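Pledthorpe community kitchen – monthly walk-round
Fri 6 March. Checked by me, Erlinda Abella, with Remedios Cantero on the clipboard for the first half.

1. Fire exit and corridor – OK
Clear at last! Somebody has moved the folding chairs, thank you whoever you are. The green sign over the door is lit.

2. Extinguisher and blanket – OK
Pin in, tag in date, next service due October. The blanket had been hung back to front so I turned it round (the tapes need to face you, please).

3. Fridge – OK, with a grumble
Reading fine, but the log has a gap in it again. If you open up, you write it down, even if you're only in for half an hour.

4. Tables – OK
I leaned on every corner and had a good wobble, and they're all steady. Edges are smooth, nothing lifting. Wipe along the grain and do the back edge as well, it always gets missed.

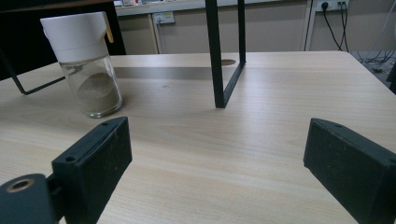 5. Jars and lids – needs doing
Anything glass lives well in from the edge, and no higher than shoulder height on the shelves. I'd like every lid tried before it goes away – push the flap shut and check the lid itself is screwed down, as people do pick jars up by the top. Labels with a date too. I binned one lot of rice I couldn't put an age to.

6. Floor – needs doing
Bit slippery by the sink mat. Remedios has asked Serkon for a price on a new one, 12 quid or thereabouts she thinks.

7. First aid box – mostly OK
Plasters low, only the tiny ones left. Burn gel is fine.

Items 5 and 6 to be looked at again next month. Keys are back on the hook.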